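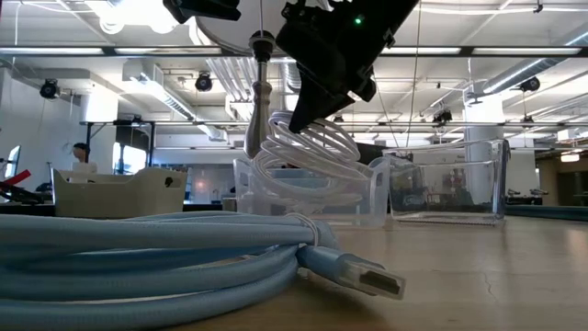
Hamish Crichton doesn't think any machine is ready for the junk drawer, and he told me so before I had my coat off. Give it boxes, he said, give it cans, give it anything that stays the shape it was when you looked at it. Cords are another matter.

I'd gone to Renby to ask Rūta Žukauskas whether I could stop sorting my own chargers any time soon. She laughed for a good while.

"You can stop now if you don't mind where they end up," she said. "Putting a cable in a clear bin, sure, we do that. Putting the right cable in the right bin, and all of it in, no loop hanging over the side – that's the part I'd still do myself."

The trouble, as she tells it, is that a coil is different every time you pick it up. You grab one ring and three more come along, or the whole thing springs open. The stiff braided kind at least stays put on the table. "The thin white ones are awful," she said. "I have dreams about the thin white ones."

I asked about stores, because my sister works the returns counter at one (hi, Dana!) and spends half her shift untangling things. Žukauskas got more cheerful. A shop called Grīnberga has sent over 950 loose cords from its back room to practice on, all mixed up, and she thinks a shop will get useful help well before a house does. Same table, same bins, same light all day.

"Your kitchen moves," she said. "You don't notice, but it does. Somebody leaves a cereal bowl out and it's a new kitchen."

So how long for the kitchen? She wouldn't give me a year. Crichton would: he said three, then thought about it and said three for the shop and please don't print anything for the house.

I went home and did my drawer by hand. It took two evenings, and I still have a plug that fits nothing I own.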